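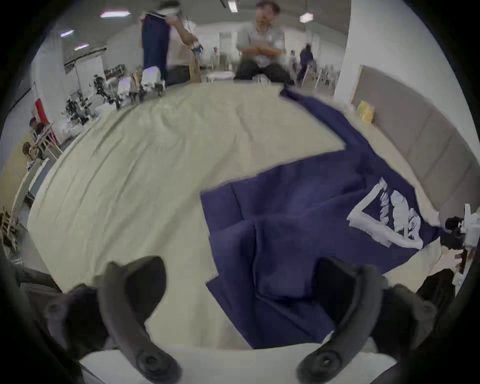 Version 2, page 1

Home Datasets Guides Downloads About

Search this site Enter keywords Go

# Givach Folding Table Set

Givach is a collection of short clips and stills of clothes being spread, turned and folded on a covered table. The clothes are everyday items: T-shirts, sweatshirts, pants, towels and a few long cloths. Most of them start out crumpled. The set was put together at the Vesari workroom in July and is maintained by Nana Abugri and Kiyoshi Fujimoto.

## What is in the set

There are 400 clips. Each one covers one item, or one item and whatever was left on the table from the turn before. We did not trim the starts, so in many clips the cloth lies in a heap for several seconds.

The folders are sorted by kind of item:

- `tops/` – T-shirts and sweatshirts, plain and printed
- `bottoms/` – pants and shorts
- `flat/` – towels, pillowcases, long cloths
- `mixed/` – two or more items on the table at once

Dark items make up a large share of `tops/`. Navy is the most common color, and several navy pieces have a white print with heavy block lettering. When the piece is bunched up, the print is often the only easy way to tell which side is showing. Don't count on reading it. It may be sideways, folded over or half hidden.

## The table cover

The table is covered with a large sheet of pale cream fabric. It is not pinned or ironed, and it wrinkles as clothes are dragged over it. Annotators should label the cover as `cover` and never as a garment, even where a fold in it looks like an edge. This was the most common mistake in the first round of labels – mostly with white towels, where the two fabrics run together.

Pale items are hard on this cover. Dark ones stand out well, but their inner creases are easy to miss, so zoom in before drawing a panel line.

## Fold states

Each clip has a state at its first and last frame:

- `heap` – no clear outline
- `part` – some panels folded or overlapping, outline broken
- `open` – spread out, all main edges showing
- `folded` – folded to the target shape

If a sleeve or strip runs out from the main piece, the state is still `part`. If a flap lies toward the near side of the table, mark it as `flap_near`. Use `held` for anything lifted clear of the table, including cloth held up by a person on the far side.

Target shapes come from the Mornutach folding sheet, which is included as `docs/folds.txt`. It lists 12 folds. Only 6 of them are used for tops.

## People

People stand or sit behind the table in some clips. Everyone who worked in the room signed a release form. Please don't try to identify them. They are not labeled, and any cloth they hold is labeled only if it belongs to the current turn.

## Known problems

- Some pillowcases in `flat/` are listed under the wrong size. The size column should be ignored for now.
- The `mixed/` labels were done by one person and have not been checked by a second.
- Light from the windows changes through the day, and the cream cover looks yellow in the late clips.
- Two garments share the tag `navy_top_b`. They have different prints. Kiyoshi is retagging them.

## Use

The set is free for teaching and research. Please don't sell it or pass on changed labels under the same name. If you find a bad label, send the clip name and the state you think it should have. Screenshots help.

The older Agyeman set uses the same state names but has no `held` state, so convert before merging the two.

Last edited 2 Aug 2024 by Nana Abugri.

Contact | Copyright Vesari | Back to top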